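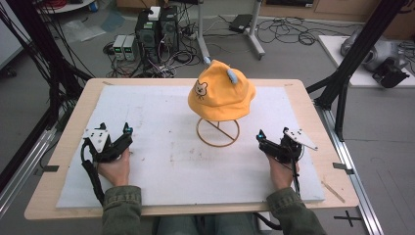

Storing a soft bucket hat on a wire stand: brim droops, marks on the foam board

Posted by Liis Juška in Home and Storage

I have a yellow bucket hat with ears on the crown and a small embroidered bear face above the brim. It sits on a round wire stand from Trurano, the type with a base ring, one bar across it and a single thin post. The brim is short but it hangs down all the way around. The stand goes on a wood-edged table covered with a white foam board, and the board has picked up gray smudges and a few brown stains.

1. Does a single post deform the crown over time? The hat stays on it for weeks.
2. Can the brim be stiffened without affecting the embroidery?
3. What removes the marks from the board? I have tried a dry cloth, which did nothing. 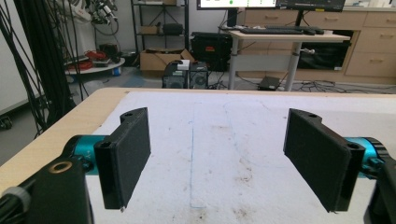
Foam board on the table, with the gray smudges and brown stains.

The care label is missing, so I can't confirm the fiber content.

Mesfin Gebremichael
4 replies in this topic

1. A thin post concentrates the load at one point. A light hat tolerates this for a while, but the crown fabric will eventually take a small peak. Put a pad of acid-free tissue between the post and the crown, wide enough to reach the side seams. Ears sewn into the seam should be left free of the padding, otherwise they splay.

2. A short brim on a soft hat is normally meant to fall. If you want it flatter, steam it from the underside and let it dry over a rolled towel. Keep the steam off the embroidery. Spray starch works on cotton and washes out. With unknown fiber, test inside the hat first. I would not use the Barmont stiffener, as it left a visible edge on a canvas hat I treated in 2018.

3. Start with a white vinyl eraser, light pressure, one direction. Gray scuffs usually lift. Brown stains usually don't, particularly if the surface is paper and the stain has soaked in. Do not use acetone or any strong solvent, which can dissolve polystyrene foam. A barely damp cloth is the limit on a paper face.

Valeriano Vidal

just flip the board over

Hortensia Bermúdez

Agree with Mesfin on the eraser. For deeper scuffs I have used 3000 grit paper on bare foam, but it dulls the surface and should not be tried on a paper-faced board. Check a corner to see which one you have. A new sheet may be less work.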